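Moon threw a fault four times before lunch, and I have a headache the size of the lab. I want to get this down while I still remember which stop was which, because by tomorrow they'll all be one long beep in my head.

It started a little after 9. I had the kitchen set laid out on the table, same as all through August, and the job was the bread. Pick up the bread, put it in the basket, go home. Moon has done that one 259 times without a complaint. So of course the arm comes down, opens up nicely beside the slice, and stops dead. Protective stop, red line on the screen, me with my coffee halfway up.

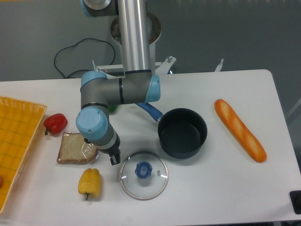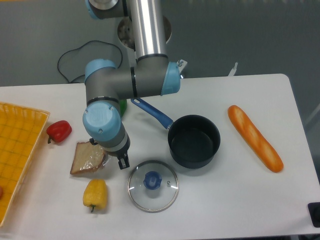 Gripper open, just right of the bread, in both of these.

Why does an arm stop when it hasn't hit anything?
It compares the force it expects in each joint with the force it feels, and if the two are too far apart it stops, even when the cause is a wrong number in the settings.

I wish I'd had that sentence taped to my forehead at 9, because I spent the whole first hour hunting for something it might be bumping into. I looked at the cable. I looked at the cable again. I moved my chair back in case I was leaning on something (I wasn't). I ran it at half speed and it stopped. I ran it at 12 percent, which is like watching paint think, and it stopped there too, at nearly the same height.

Then I did the thing I'm not proud of. I reached in to nudge the bread over with the arm still powered, because it was stopped and I was annoyed and it was right there. Rok Zupan saw me from the door and didn't yell, he just walked over and pushed the big red button and stood there until I'd pulled my hand out. "Stopped isn't off," he said. I've given that exact talk to the new people at Trernbridge! I've got the slides! I felt about eight years old.

So I wrote myself up in the safety log, which took longer than the reach did, and then we went through the settings together like grown-ups. And there it was. The payload was still set for the old Nunlow gripper, the heavy one, 870 grams more than what's on the arm now. Somebody loaded a backup file after the update last night and the old number rode in with it. (Somebody was me. Rok was kind enough not to scroll up to the user name.)

Put in the right weight, restarted, ran the bread at low speed with both of us well back. No stop. Ran it again at normal speed, no stop. I want 50 clean ones in a row before I believe it, and we got to 31 before the building people needed the power off on our side – so I'm leaving it there and not calling it fixed in the report.

Things for the morning: delete that backup file. Ask Treltiretti if the controller can warn us when the payload changes. Key in my pocket whenever I reach over the table, every time, even for bread.

Rok bought me a sandwich after. I ate it in the car with the radio off.

3 comments
12 shares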